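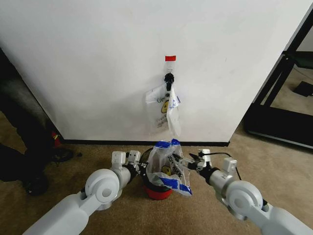 Gromari Yarn Swap: Frequently Asked Questions

Updated 10 February 2026

What can I bring?
Any yarn you'd be happy to find yourself! Full skeins, half skeins, mystery balls from the back of the closet. We also take needles, hooks, buttons and pattern books. Please leave out anything with moth damage.

How do points work?
One full skein earns you 2 points, and a partial skein earns 1. Points go on your Favalus card and you can spend them on whatever catches your eye. They roll over to the next swap, so there's no rush to use them up.

Is there a limit?
You can drop off up to 18 skeins per visit. Last February we put out more than 300, and watching people dig through the sock yarn was the best part of my month. 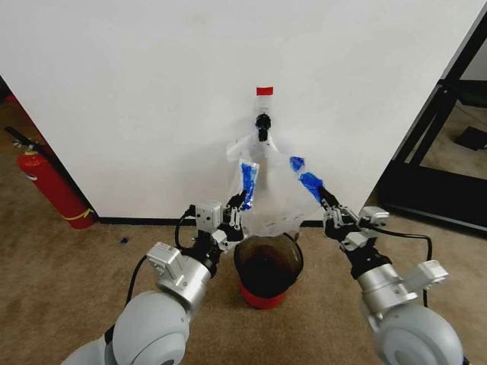
Does my yarn need a label?
It helps a lot, but it isn't required. If the label is long gone, write your best guess at fiber and weight on a scrap of paper and tuck it in. Unlabeled wool goes on the Hisurau table, where people love to argue over what it is (join in!).

I've never knitted. Can I come?
Yes, please do! We have a beginner corner with chunky yarn and big needles, and someone will sit down with you and get you through your first row. You don't need points for that.

Can I bring my kids?
Of course. Kids under 12 swap free, and pom-pom making usually takes over one end of the room.

What happens to leftovers?
They go to our Fakir blanket project. The group finished 33 lap blankets last year, and the stripes get wilder every time.
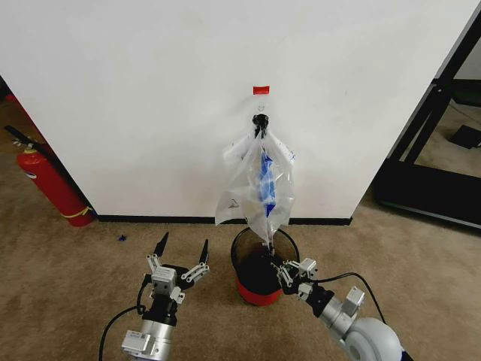 Marlys Tennant
Swap Coordinator

Got a question that isn't covered? Ask at the welcome table, or leave a note in the question jar and I'll add the answer to this page before the next swap. Doors open at 10 and the good mohair goes fast!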